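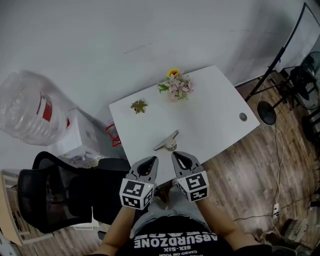 Tiempo de lectura: 5 minutos

Plondar, pinzas manuales para demostraciones: análisis tras 300 episodios

La recogida de demostraciones sin robot lleva tiempo dejando de ser una rareza de laboratorio. El operario sujeta la pinza con la mano, ejecuta la tarea, y la trayectoria del efector se reconstruye después a partir de la visión. El juego Plondar aplica esta idea a dos manos y añade una vista de cabeza. Lo hemos usado para entrenar una política bimanual de manipulación de objetos pequeños y lo que sigue es una valoración del equipo y del método, en ese orden.

Contenido y montaje

El juego se compone de 2 unidades de pinza, con dedos oscuros terminados en punta, y un cubo blanco con marcadores fiduciales cuadrados cerca de la base de cada una. El cubo es la pieza central del sistema: presenta varias caras marcadas, de modo que la estimación de pose no depende de que el operario mantenga una orientación concreta de la muñeca. En nuestras pruebas bastó con una cara bien visible para conservar el seguimiento. Con dos caras visibles el temblor de la estimación disminuye de forma apreciable, sobre todo en rotación.

El montaje es rápido. La calibración entre cubo y punta de los dedos lo es menos. El manual propone un procedimiento de pivote (punta apoyada en un punto fijo, giro amplio de la unidad, ajuste por mínimos cuadrados) que funciona bien, aunque no advierte de que hay que repetirlo cada vez que se cambian las almohadillas. Un error de calibración en este punto no se aprecia al revisar los vídeos. Aparece más tarde, cuando el robot cierra la pinza junto al objeto.

Ergonomía

Las unidades se manejan con soltura en tareas de mesa. El problema está en las tareas en las que ambas puntas convergen sobre una pieza pequeña, como la pinza gris de la foto: las dos unidades se acercan en diagonal y las muñecas adoptan un ángulo poco natural. Conviene limitar las sesiones. A partir de cierto punto el operario compensa con los hombros, las trayectorias se vuelven más lentas y el conjunto de datos hereda esa lentitud.

El recorrido de la mordaza es suave y su resistencia, constante. Se echa en falta algo más de tacto en el último tramo del cierre. Con objetos rígidos no importa; con piezas blandas o con muelle, el operario tiende a apretar de más y la política aprende a apretar de más.

Software

Cadard, el programa que acompaña al juego, sincroniza los flujos, detecta los marcadores y exporta los episodios en un formato por pasos. La detección es robusta con luz difusa y mala con reflejos directos sobre el cubo. El filtrado temporal viene activado por defecto y es demasiado agresivo: recorta los movimientos rápidos de aproximación. Recomendamos desactivarlo, guardar las poses sin filtrar y suavizar después, con un filtro de ida y vuelta que no introduzca retardo.

La interfaz de revisión es correcta y poco más. Permite descartar episodios y marcar tramos con pérdida de seguimiento, pero no permite buscar por duración ni por tipo de fallo. Para un conjunto pequeño es tolerable. Para uno grande acabamos escribiendo un script propio.

Método de evaluación

Grabamos 300 demostraciones de una única tarea: recoger con una mano una pieza pequeña situada cerca del borde anterior de la mesa, estabilizarla con la otra y depositarla en una zona central. Tras la revisión entrenamos dos políticas con la misma arquitectura y el mismo presupuesto de cómputo. La primera usó un subconjunto de 200 episodios; la segunda, todos los válidos. En el total grabado hubo 21 episodios descartados, casi todos por oclusión mutua de los cubos en la fase de convergencia.

Las acciones se representaron como incrementos relativos de pose del efector, más la apertura de la mordaza. Probamos también poses absolutas respecto a la mesa y las abandonamos pronto: cualquier desplazamiento de la vista de cabeza contaminaba la referencia. La representación relativa entre ambas manos, que Cadard exporta como canal opcional, resultó más útil de lo esperado y debería estar activada de serie.

Resultados

La política entrenada con el subconjunto aprende la aproximación y falla en el contacto. Las puntas llegan a la pieza con una orientación razonable, pero el cierre se adelanta. La entrenada con todos los episodios válidos corrige buena parte de ese defecto y muestra además un comportamiento de reintento que en el subconjunto apenas estaba representado. No damos porcentajes de éxito: la variación entre semillas fue de un tamaño comparable a la diferencia entre políticas, y una cifra aislada induciría a error.

El fallo residual más frecuente tiene que ver con la profundidad. Desde la cabeza, la altura de la punta sobre el tablero se estima mal, en especial con una superficie blanca y uniforme. Los objetos decorativos del fondo (unas flores artificiales, una hoja suelta) no perjudicaron la ejecución. Cambiar el tablero por otro oscuro sí lo hizo, y obliga a pensar en la diversidad de superficies antes de empezar a grabar.

Comparación

Frente al Dulis, que habíamos utilizado en un trabajo anterior, el Plondar gana en seguimiento y pierde en autonomía. El Dulis lleva la visión en la muñeca, lo que evita la oclusión entre manos a cambio de una unidad más pesada y de una vista casi inútil cuando el objeto queda dentro de la mordaza. Para tareas con mucho desplazamiento seguiríamos eligiendo el Dulis. Para trabajo bimanual sobre mesa, el Plondar.

Existe un adaptador de la firma Tănase para montar los mismos dedos en el robot – el detalle importa, puesto que la geometría de contacto debe coincidir entre demostración y ejecución. Encaja sin holgura. Se vende aparte, y habría sido más sensato incluirlo.

A favor: seguimiento estable con una sola cara visible, dedos intercambiables, exportación limpia.

En contra: filtrado por defecto, oclusión al converger las manos, calibración mal documentada, adaptador no incluido.

Queda pendiente repetir la prueba con una segunda vista lateral, que Cadard admite desde la versión de octubre y que todavía no hemos podido calibrar de forma satisfactoria.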